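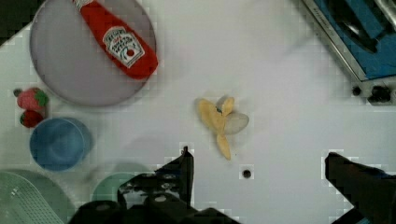

Department of Product Design, Tendden College: Second Year Project Reports

Sorting and storage of a toy kitchen set
Sevim Karabulut

1. Purpose

The Havasau playroom lends out toy kitchen sets by the box. Boxes come back with food, crockery and bottles mixed together, and checking one against its list takes staff longer than they would like. The project asked whether a fixed layout on a white table would shorten the check.

2. Materials

The full stock is 114 items. A working set was drawn from it, including a large grey plate, a blue cup, a pale mint-green bowl, two strawberries, a peeled banana skin and a red ketchup bottle with a white label. All are toys. The tabletop is plain white apart from a small round hole, which was ignored when zones were marked out.

3. Method

Each trial began with the objects scattered, some resting on others, such as the bottle lying across the plate. The person sorting placed food on the left, crockery in the centre and bottles on the right, then ticked the list. There were 16 trials, 12 with the layout card and the rest without it. Time was taken from the first touch to the last tick.

4. Results

Trials with the card took around 2 minutes. Those without it were slower and varied more. Most errors concerned the banana skin, which was left off the list or entered as packaging. The strawberries were sometimes entered as one item. The pale green and mint-green pieces were confused with each other when the light was poor.

5. Limits

All sorting was done by adults. The trials without the card came first, so practice may account for part of the difference.

6. Further work

The list should name the banana skin separately. A second card with outlines will be tried at the Taltolley branch in December.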